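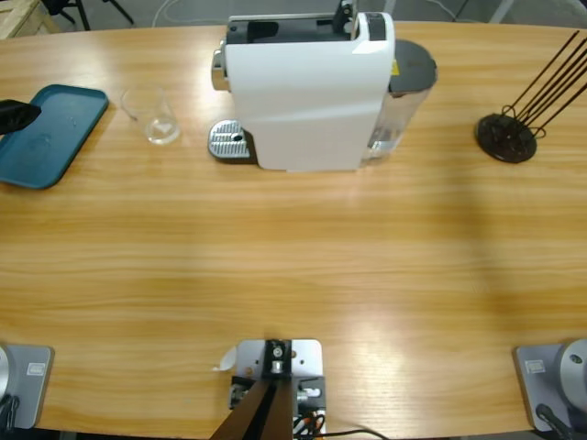 Porero is the coffee robot I am building at home, in Brirville, since May. My name is Xiuying Guo and I learn robotics in the evenings. The first arm plates were on a desk which was too small, so I moved everything to the oval wooden table. Both bases are now fixed along the near side, with the capsule machine across from them and the teal tray at the left. I like this layout, it gives the arms enough room to turn. The joints are silver and the plates gray, the colour I wanted from the beginning.

The control program is called Flanero. It has 1,451 lines and I wrote most of them twice - my first version was too slow. One full practice takes up to 60 seconds.
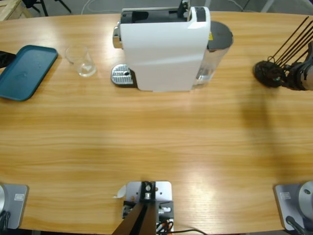
Next I will work on the grip force, which is still difficult for me. I keep all settings in one notebook, with the date beside each change. If you are making something similar, please write to me, I am happy to share the drawings.

Page updated 10/06/2018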